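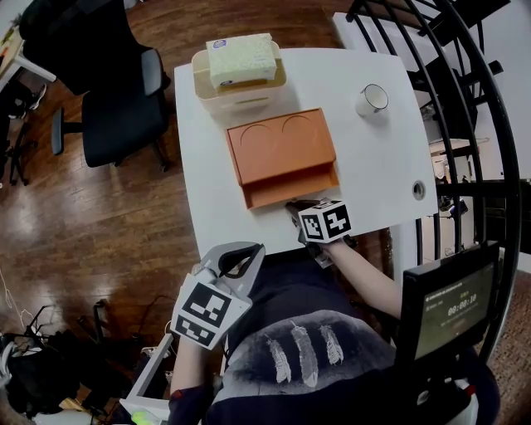
Cleveretti Hand-Held Gripper Pair

Product page / Good practice for tabletop work

The Cleveretti pair is a left and right hand-held gripper for recording two-handed tasks at a table. Each gripper has two curved fingers and a marker cube on the body. The pair is sold with a charging stand, a carry case and a printed copy of the working rules below.

What's in the case
Left gripper and right gripper
Two marker cubes, fitted
Spare finger set
Charging stand and cable
Calibration card
Rule sheet (English, Spanish)

Working rules

These rules were drawn up by Ebise Negash and Dagim Tsegaye at the Witthorpe workshop and are the ones we train to. Sites may add to them. Please don't take any out without talking to us first, as the support agreement assumes they are being followed.

1. Sit down for tabletop tasks. Feet flat, chair at a height where the forearms clear the table edge.

2. Keep the marker cubes in view. A printed face that is scuffed, taped over or peeling has to be replaced before the next session. Don't clean the faces with alcohol; a dry cloth is enough.

3. Put a timer where the operator can read it without turning the head. Start it before the first reach.

4. A hand that has no part in the current step stays up and clear of the work. It doesn't rest on the objects or on the other gripper.

5. Boxes with lids, trays or flaps are opened with the finger pads. Approach the lip from the front and close slowly. If the lid springs back, let go and start the reach again.

6. Don't use the fingers to pry, hammer or scrape. Finger sets damaged this way are not covered.

7. Mugs and other rounded items may be set upright or on their side, but the starting position goes in the task sheet.

8. Cables stay out from under the operator's chair.

9. Stop after 20 minutes and put both grippers on the stand. Operators who want a longer break take one.

Checks before a session

Squeeze each trigger fully three times and watch that the fingers meet evenly. Hold the calibration card in front of each cube until the tone sounds. If one side gives no tone, swap the cube before suspecting the gripper - loose cubes are the usual cause. Write the result on the session sheet, including failures.

Service

Finger sets are rated for 800 sessions. Return the pair to Drukville for service at that point, or sooner if the trigger feels rough. Henok Gebremichael runs the service bench and will send a loan pair if you ask when you book. Customers with the older Cortés stand can keep using it, but it needs the adapter plate, sold separately.

Training

The half-day course covers the rules, the checks and one supervised session for each operator. Tiruwork Demissie teaches it at Witthorpe, or at your site for groups of up to 50. The next open course is in April. Bring closed shoes and wear sleeves that don't hang over the triggers.

Ordering

Pairs ship from Drukville. Single grippers are available as replacements only, to registered owners. For site licenses on the rule sheet, or to send in a correction, write to Nataša Vukčević at the Witthorpe office.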